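Got back from Zonddale last night with a bag full of leaflets and a slight headache, so I'm writing this up before I forget the good bits. The Oleck lab opens its doors once a year, in March, and I'd been meaning to go ever since I missed the last one (train trouble, don't ask). Ninety visitor slots, all gone in a morning, and I got one!

We started upstairs with coffee and a talk on learning from demonstration. The idea is easy enough to say: a person does a job over and over by steering a second arm, the computer records what the cameras saw and how the joints moved, and a model learns to do the job from that. They call their version Justell. What's new is that it doesn't plan one tiny movement at a time. It predicts a whole short chunk of motion, starts on it, then blends in the next prediction as it goes, so the arm shouldn't dither.
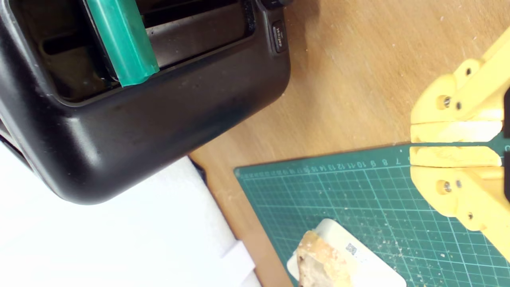
The training set has 1,991 recordings in it, which sounded like loads to me until the woman next to me muttered that her group uses ten times that. Only 303 of them are toast, mind you. The rest are things like folding cloths and stacking cups, and the claim is that all that other practice helps. When they trained on toast alone the arm managed far fewer goes, and they had a very honest graph with a big dip in the middle that they still can't explain. I liked them for showing it.

Then down to the basement, where it was warm and smelt like breakfast.
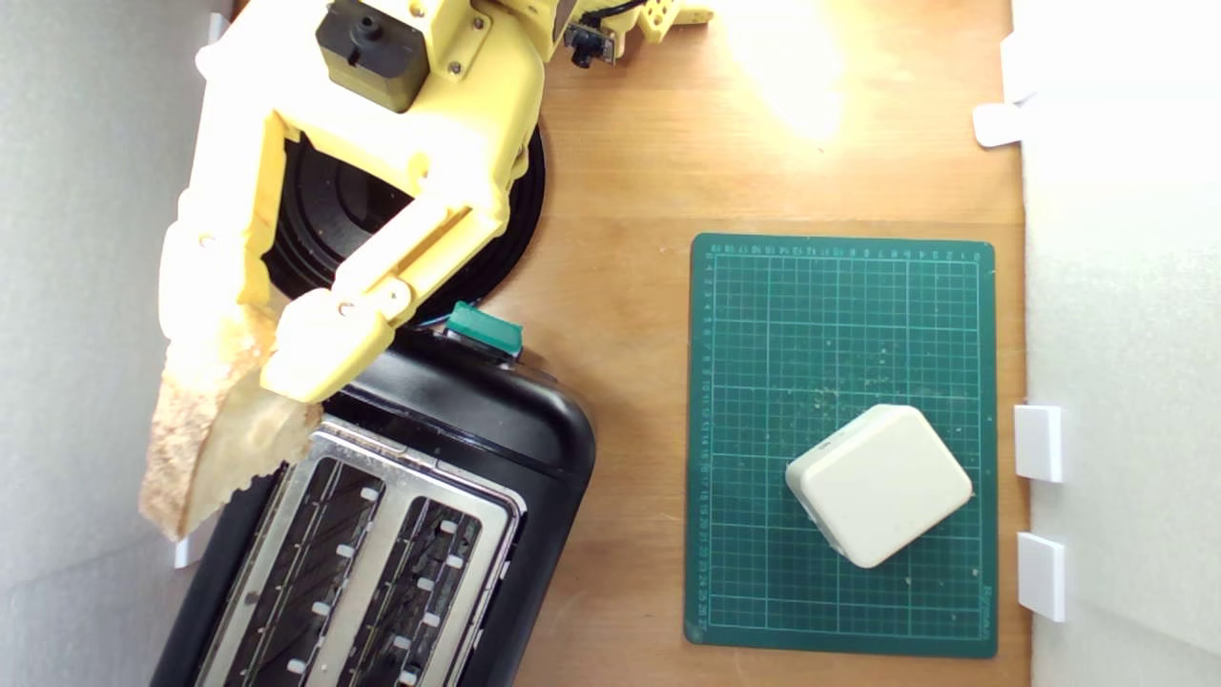

I'd wondered why anyone would pick such a silly household job, and the answer I got was that it's mean in just the right way. The slots are long and narrow, and the toaster is set at an angle on the table, so the gripper has to turn the slice to match as well as get it over the gap. Bread also bends, crumbles and never comes in quite the same shape twice. They move the toaster a bit between goes so the model can't just memorise a spot. I asked if it ever squashes the bread and got a very long look, so I'll take that as a yes.

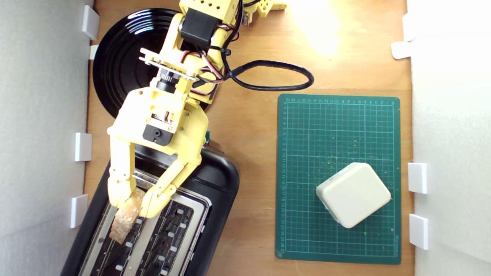 *Lining up a slice with the left-hand slot.*

Scoring is stricter than I'd have guessed. A slice only counts if it goes all the way in without a person touching anything, and each round is 34 goes. I stayed far too long over this and missed most of the Dağdelen workshop next door, where they make the printed parts, but I did get a quick look at the printers before they shut at four.

Tea was in the canteen. Decent flapjack, terrible queue. If you want to go next year, get on the mailing list in January and park behind the sports hall, as the front car park is tiny.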